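FOR IMMEDIATE RELEASE

Nurnimell Publishes Plain-Language Rules for Testing Robot Assembly Cells in Simulation

BIMASWOOD, June: Nurnimell, which writes working standards for small automation shops, today released the Ikik Practice Guide, a set of rules for anyone who plans to prove a robot task on a screen before trying it on a factory floor.

The guide has 22 rules and fits on 14 pages. An earlier draft ran much longer and was returned by most reviewers with the first chapter marked up and the rest in mint condition.

Ikik asks teams to write down what counts as a finished task before the first run, to log every attempt including the embarrassing ones, and to state the friction and contact settings next to any success rate they publish. A rate given without its settings is to be labeled "decorative."

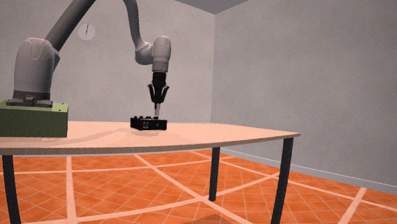 A simulated peg task of the type covered by the guide, with a three-fingered gripper over a small black box.

Nurnimell tried the rules during a review of 4000 simulated runs at its Bimaswood office. Reviewers threw out 1341 of them, mostly for missing settings. Several more had been filed under the name "final_final," a practice now covered by Rule 9.

"Simulated robots never trip over a cable, and we are happy for them," the company said in a statement. "Our members have cables. The guide asks people to say which parts of the real world they left out."

Rule 17 deals with moving from the simulator to hardware. It calls for reduced speed, a tested emergency stop and a person standing within reach of it who has not been asked to do anything else at the same time.

Marti, the free checklist tool that goes with the guide, has been updated to match. It will not accept "looks fine" as an entry.

The guide can be downloaded from the Nurnimell website at no charge. Comments on the next edition are open now, and should be shorter than the guide.

Media contact: Nurnimell Press Office, Bimaswood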